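Ticket: left hand lags behind the glove when we teach the peg board
Product: Kastarik teleoperation kit, two arms
Site: Nutby workshop
Status: open, waiting on customer

Hello again, and thank you for answering so quickly last time. I'm sorry to be back in the queue so soon. We are still teaching the pair of arms to put the blue pieces into their places on the white board, one of us wearing the gloves and the arms copying, and most of it goes along very nicely. The trouble is the left hand. It follows me well for the first few minutes and then begins to trail behind, so that I close my fingers and have to wait before the robot's fingers close too. By the end of a run of 90 demonstrations I'm moving like somebody under water, and I do worry that the robot is learning my waiting along with everything else.

The board and both arms during our sessions: 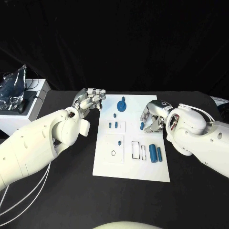
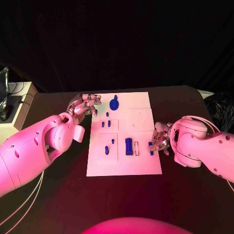
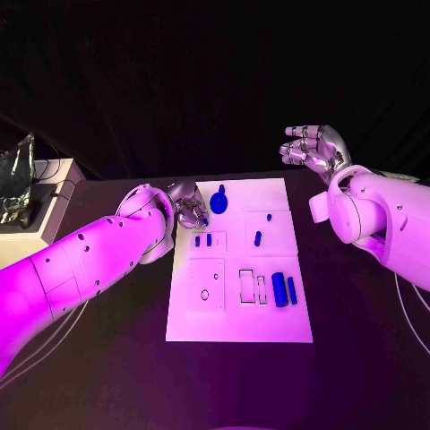
Restarting the glove software clears the lag for a while, so that was the first thing I tried, and I've now done it 3 times with the same result. I then swapped the two gloves' receivers over, and the fault stayed with the left hand. It shows up worst when I'm picking up something small. In the last picture the left hand has a little blue piece pinched between its fingertips above the board, and that sort of grip is exactly where I feel the delay, whereas the right hand opens and spreads whenever I ask it to. I also went over the thin white cables on the table, pushed home every plug I could reach and found nothing loose - though I'm no electrician.

The log file had grown to 800 MB by the afternoon, if that means anything to you. Our colleagues in Riihimäki run the same kit on version 2 of the glove software and have never seen this, and we are on the newer one that came from Ternton in December. Would it be safe for us to go back to version 2, and would the demonstrations we've already saved still open afterwards? I'd be very sad to lose them.

Reply from support, 16:40

Thanks for such a careful write-up. Please don't go back a version just yet. Turn off "keep full hand history" in the left glove's settings, move the old log out of the folder and record a short run of small pieces only. Your saved demonstrations won't be touched by any of this. Send us the new log when you have it, even if the lag has gone.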